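Taming the Junk Drawer, the Cord Box and Everything That Tangles
By the Botha House Notes editor
February
126 shares | 5 comments

February is when I get around to the drawers. The holidays are packed away, it's too cold to do anything useful in the yard, and I find I have the patience for small sorting jobs that would drive me up the wall in June. So put the kettle on, clear yourself a bit of counter, and let's have a go at the things that knot themselves together when they're left in the dark: string, yarn, ribbon, necklaces, extension cords and all those odds and ends of wire.

Start with one drawer. I know it's tempting to pull out everything in the house and make a great heap of it (I've done it, and we ate supper standing up for two nights), but one drawer is a nice size for an evening. Tip it out onto an old towel. A towel keeps the little screws from rolling off onto the floor, and when you're finished you can gather up the corners and shake the crumbs and fluff straight into the trash.

String and twine. The old jelly jar trick is still the best one I know. Punch a hole in the lid with a nail, hammer the rough edge flat from the inside, drop the ball in the jar and feed the end up through the hole. If your ball pulls from the center, start with the center end and it won't jump around so much. I have three of these on the pantry shelf, one for kitchen twine, one for garden twine and one for the scratchy brown stuff I use for tying up newspapers.

Yarn. Never pull hard on a yarn knot! Lay the whole mess down flat and loosen it outward from the middle with your fingertips, a bit at a time, until you can see some daylight through it. Then find one end and work that end back through, winding it onto a piece of card as you go. My grandmother did this in front of the radio and she could get through a terrible snarl before the program was over. I am slower, and I have been known to cut the last bit and call it two balls.

Necklaces. A fine chain wants a drop of baby oil and two sewing needles. Put the knot on a saucer, let the oil sit on it for a few minutes, and tease the links apart with the needle points. Wash it afterward in warm water with a little dish soap and pat it dry. To stop it happening again, thread the chain through a drinking straw and fasten the clasp – it looks silly in the jewelry box but it does work, and it's wonderful for traveling.

Ribbon. Wind it around an empty paper towel tube and pin the end with a dressmaker's pin or a bit of low-tack tape. Wrinkled ribbon can be pressed with a cool iron under a handkerchief. Try a scrap first, as some of the shiny kinds will melt.

Extension cords. Please don't wrap these around your elbow. It puts a twist in the cord that never quite comes out, and I spent years wondering why mine behaved like angry snakes. Lay the cord out straight down the hall, then make big easy loops in your hand, turning every second loop under. Tie it with a strip of old T-shirt. Before it goes away, run your eyes along the whole length, and if you find a crack or a bare patch, out it goes.

Loose wire. Sort it by color first, then by length, and save the untangling for last. Bread bag ties hold the short pieces nicely, and coffee cans hold the coils. I bought a set of little lidded tubs from Zarard once, 37 of them in the box, and I am still finding uses for them. If you've got lengths with stripped ends, fold a bit of masking tape over the tip so it doesn't catch on its neighbors, and don't put old wire back into any kind of house wiring unless somebody qualified has said it's all right.

And then label things, even if you think you'll remember. I use masking tape and a laundry marker, nothing fancier. When you slide the drawer back in, leave a little empty room at the front for whatever turns up next week.

Comments (5)

pantrymoth76: The straw trick saved my good chain on our last trip. Thank you!!

Resden Reader: I use egg cartons for the necklaces, one to each cup. Works for earrings too.

twoleftmittens: Do you have a way to get the kinks out of old garden twine? Mine is like a spring.

Botha House Notes: Soak it for ten minutes and hang it over the porch rail with a clothespin at the bottom, twoleftmittens. It will relax by morning.

gravyboat: Guilty of the elbow thing for my whole life. Going out to the garage now.
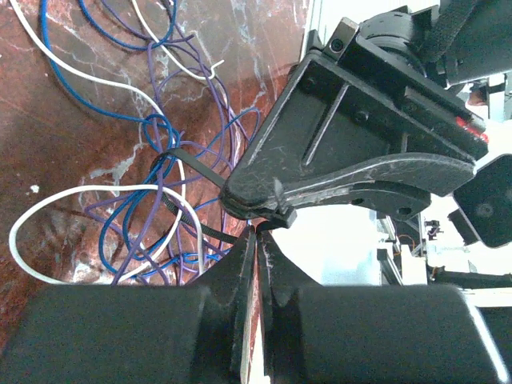
Blue, white and violet wires in need of sorting.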